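Children's garment folding - gallery

Compiled by Daiane Andrade for the Holanda textile notes, Jun 26, 2021. The subject is a child's hooded romper. Hooded one-piece garments are slow to fold - the hood adds bulk at one end and the sleeves have to be brought in before the body is halved.

1. Romper, partly spread
Orange hood towards the back wall, sleeves out to either side, rainbow bands across the front. The lettering reads "Hello, animal friend". Colour is concentrated on the left; the right is mostly white with orange trim.
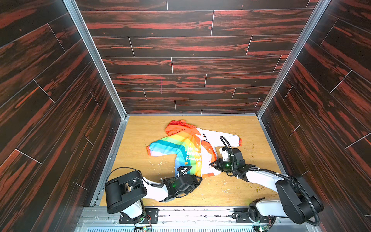 Should the hood be folded before the sleeves?
Fold the hood down first, flat against the back, then bring in the sleeves.

2. Romper, bunched
Orange fabric folded over on itself at the top. The white panel shows a small teal-blue cartoon creature in a yellow and orange hat. One cuff is visible at lower right.

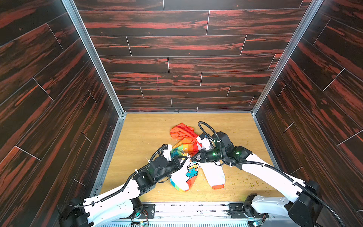 3. Print and cord, close view
Bold colour panels with thick black outlines and a cartoon bird on the white area. A white and red striped cord runs beside the red flap, down to a silver metal ring.
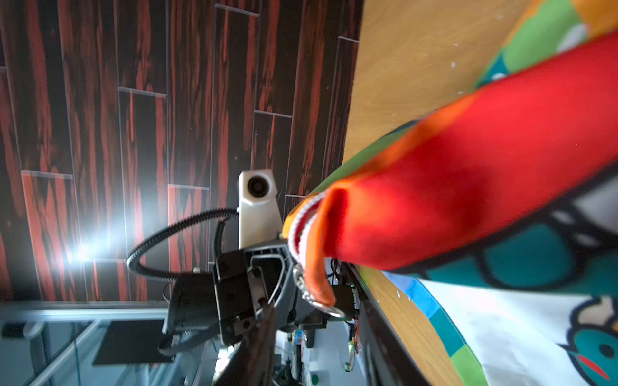

Storage
Folded rompers are stacked no more than 2 high, hoods at alternate ends. Sheet 162 covers drawer layout.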